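Robot Software Practice, Unit 4: From wrist camera to gripper command
Handout prepared by Lucero Cusi. Last change: March 16, 2025

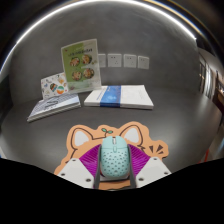 Figure 1. View from the wrist camera: computer mouse between the two finger pads, over the cat-shaped mouse pad.

In Unit 3 we read the gripper width and the camera as two separate streams. Now we join them. Please bring your notes on fisheye calibration, because the first exercise needs the distortion parameters you saved in January.

1. What the policy receives

At every control step the policy receives one image and one number, the opening between the fingers. It doesn't receive the position of the mouse or of the books. All of this must be taken from the pixels.

Look at how the wall and the table bend in Figure 1. If you crop the image before you correct the distortion, the principal point moves and your calibration is no longer valid. Last year several groups lost a full session with this mistake. The order is: correct, crop, resize.

The black region at the bottom carries no information. We mask it with a fixed mask, the same for all images in the set. Do not compute the mask from brightness, as the dark corners at the top change with the room light and the mask will then jump between images.

2. Time alignment

The camera and the width sensor have different clocks. In our tool, Drirska, each sample keeps the time when it arrived at the computer, and the camera arrives later. The measured camera delay on the lab computer is 39 ms. Subtract it from the image time before you look for the nearest width sample. When the nearest sample is more than 20 ms away, drop the pair and write it in the log. Do not interpolate over a gap.

3. Contact from the image

The ribbed purple pads are soft, so the width number alone is a weak sign of contact. The same width can belong to a light touch or to a firm hold. Édgar Castaño's notes (on the course page, folder Peron) explain how to follow the edge of each pad in the image and compare it with its unloaded shape. We use his method with one change: both pads must pass the threshold in the same image.

4. Exercises

a) Load the Gatotdale set. It has 995 images. Apply correction, crop and mask, and save the result with the same file names.
b) Plot width against time before and after the delay correction. Mark where the fingers close.
c) Write the function contact(image, width). It returns left, right, both or none.
d) Explain in one paragraph why a policy trained only on the mint-green mouse could fail with a gray mouse on the gray table.

Work in pairs. Send code and plots to Roxana Condori. Questions about Drirska go to Ingrid Lindgren, and please include the log file.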